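**Magnesium at night for leg cramps - anyone actualy get anywhere with it?**

**jalbers_mn** - 9 August 2018

Calf cramps, 3 or 4 nights a week, since spring. Wake up yelling, husband wakes up, dog wakes up. Doctor did bloods, all normal, said "try magnesium if you want" and that was the whole appointment. So I'm at the store and there's a wall of it. Oxide, citrate, glycinate, something with a T. Bought the Arkov citrate because it was on sale. Two weeks in and I can't tell if it's doing anything.

What dose are people on? And how long before you gave up or didn't?

Jana

---

**tpolat**

What does the label say, and does it say elemental? Makes a huge difference. Mine says 700 mg on the front in giant letters and the small print on the back says that's the weight of the whole compound. The magnesium in it is way less.

I take 220 elemental with dinner. Cramps went from most nights to maybe one a week. Took a month to notice.

---

**E. Nolte**

Sorry to be the wet blanket. The trials on this for ordinary night cramps in older adults are mostly flat. Magnesium group gets better, placebo group gets better, about the same amount. Cramps come and go on their own. You start a pill when they're at their worst, they ease off, pill gets the credit.

Pregnancy is a different question and the results there are mixed.

Not saying don't. Saying don't spend much on it.

---

**tpolat**

Eckhard you say this in every thread lol. I had cramps for six years. They didn't "ease off" for six years and then ease off by accident the month I started.

---

**E. Nolte**

They might have. Did you change anything else that month?

---

**tpolat**

Quit the evening runs. Ok. But still.

---

**joana_c**

Jana - go easy with citrate, it will send you running to the bathroom if you go up too fast. Ask me how I know. Switched to glycinate (the Ranon one, big ugly capsules) and my stomach is fine on it. Cramps about half what they were, but I also started stretching before bed so who knows.

The stretch: stand an arm's length from the wall, heels flat, lean in, hold, let go, again. Couple of minutes. Boring. I do it while my teeth are getting brushed.

Also stay warm!! Mine are so much worse when my feet get cold. I keep something heavy down at the foot of the bed from September on.
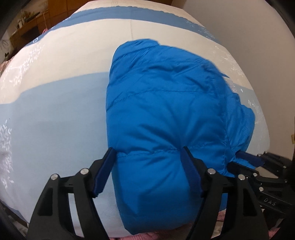 *Blue puffy on the bed, bundled up*

At night I tuck it over my feet, on top of the covers. Cheaper than any supplement. Kids think I'm nuts.

---

**jalbers_mn**

Label says 700 too!! Went and read the back after Tuncay's post. The actual magnesium is a lot lower and that's for a serving of TWO tablets. I've been taking one. So I've been on half a dose of nothing much.

Joana I'll try the stretch. Feet are always cold here, AC blows right at them.

---

**H_Wendt**

Retired pharmacist, reading along. Couple things before anybody doubles anything.

Kidneys. If your kidney function is down, magnesium builds up and that's a real problem, not a tummy ache. Jana, you said bloods were normal, ask if that included kidneys. It usually does but ask.

Other meds. It sticks to some antibiotics and to thyroid pills and osteoporosis pills and they don't get absorbed right. Keep them hours apart, your own pharmacist can tell you how many for your particular one.

And check what you're already on. Water pills and a few others can bring on cramps by themselves. Seen people add three supplements to fix a side effect from one tablet. Don't stop anything on your own, just bring the list in.

Oxide is the cheap form, poorly absorbed. Citrate better. The difference between citrate and glycinate is mostly your gut's opinion.

---

**jalbers_mn**

Thyroid pill. I take a thyroid pill. In the morning though, magnesium at bedtime. That ok?

---

**H_Wendt**

Morning and bedtime is a good gap. Mention it anyway at your next visit so it's on your chart.

---

**kneesocks13**

Nobody's said pickle juice so I will. Shot of it when the cramp hits. My brother swears. Tastes like regret but it quits fast.

Tried the Oltmanns spray-on magnesium too, the stuff you rub in your calves. Itched like crazy, did nada. 13 bucks, want it back.

---

**E. Nolte**

There's a small study on pickle juice and it's more interesting than the magnesium ones. Few people, cramps set off in a lab with a current, so not the same as 3 am in bed. But they stopped sooner than with water. Too quick to be absorbed, so the guess was a reflex from the throat.

The sprays I wouldn't bother. Very little evidence it gets through skin in any amount that matters.

---

**joana_c**

Disagree on sprays, my mother in law loves hers (Aroron, lavender). Probably it's the rubbing tho.

---

**E. Nolte**

It's the rubbing.

---

**tpolat**

Watch the salt in the pickle juice if you have blood pressure stuff. I do so that's out for me.

Jana what did you decide

---

**jalbers_mn**

Ok so. Called the nurse line, kidneys were on the panel and they're fine. Going to the full serving on the label, no more than that, at bedtime. Stretch every night. Sock on the AC vent. Writing down every cramp on the calendar so Eckhard can't yell at me.

Giving it till end of September and if there's no change I'm out, not buying another bottle.

---

**E. Nolte**

Would be better to do one thing at a time. If it works you won't know which.

---

**jalbers_mn**

I don't care which!! I want to sleep

---

**H_Wendt**

Fair enough. If you get swelling in one calf, or it's red or warm, or the pain stays after the cramp's gone, don't wait for September, get seen that day.

---

**jalbers_mn**

Will do. None of that so far. Thx all, will post the calendar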